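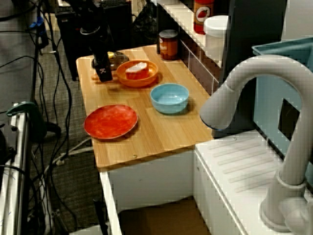 Raelene Kereama wrote to us that the first release counted some crashes twice, once from the police log and once from the news item. She was right. Duplicates are now merged on street, hour and vehicle type, and the totals below reflect that.

Brendon Curb Strike Records

Data card, updated Tuesday, April 1, 2025

Contents
The set holds 1,652 short reports of vehicles leaving the road and hitting a sidewalk, storefront or bus stop. Of these, 728 involve at least one injured pedestrian. Each row has a street, block, time, vehicle type and injury level.

Sources
Police press logs and local news briefs from Brendon and Grulmont. Grulmont gives times only to the nearest hour – treat them that way.
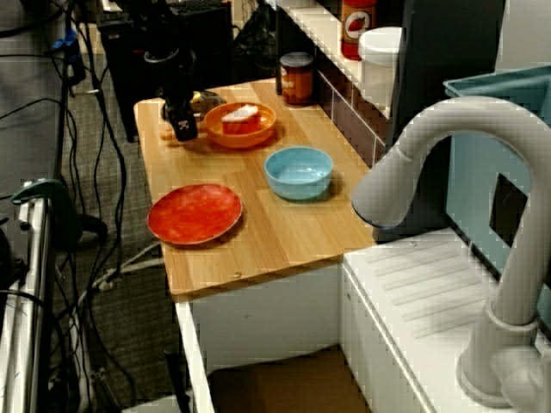
Orange bowl and other dishes on a light wooden tabletop.

Files
reports.csv – one row per crash
people.csv – one row per injured person, no names
streets.csv – block numbers matched to map points

Known problems
Almost 60 rows have no block number. Injury level is what police said on the day and is not updated if a person later dies. Parking lot crashes are left out unless the vehicle crossed a public sidewalk.

Upkeep
Tetteh Sarpong checks new rows. Benedicta Mensah handles corrections. Send the row number and a link to the report with any change.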